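Why Dry Food Keeps

Food spoils when very small living things, such as mold and bacteria, grow in it. They need water. Take out most of the water and they stop growing, though many of them stay alive.

Drying also makes food lighter. A fresh grape is mostly water. A raisin has lost most of that water, so its sugar is packed closer together and it tastes sweeter.
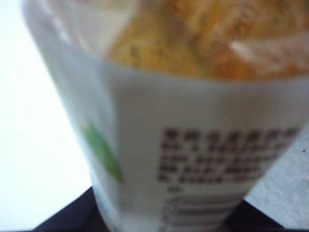
Sestar asks whether freezing does the same job. Partly. Freezing turns the water to ice, and mold cannot use ice. When the ice melts, the water is back.

Ways to dry food

1. Sun and wind. Thin slices dry faster than thick ones. Moving air carries the damp away.

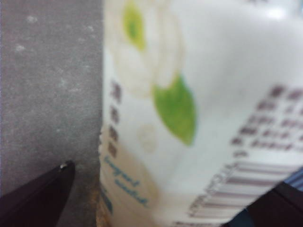
2. Warm air. An oven on low heat, with the door open a little, can dry apple slices. Ask an adult to run it. The slices are done when they bend and feel like leather.
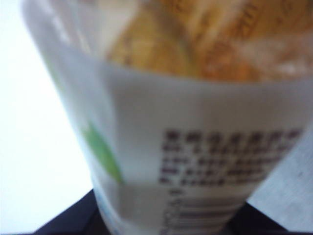
Dry food takes water back from the air. A cracker left out in damp weather goes soft. A container helps by keeping damp air out, but a cup that is open at the top needs something more, such as a bag around the food inside it. The golden-brown food in the white cup appears to have one. Close the bag each time.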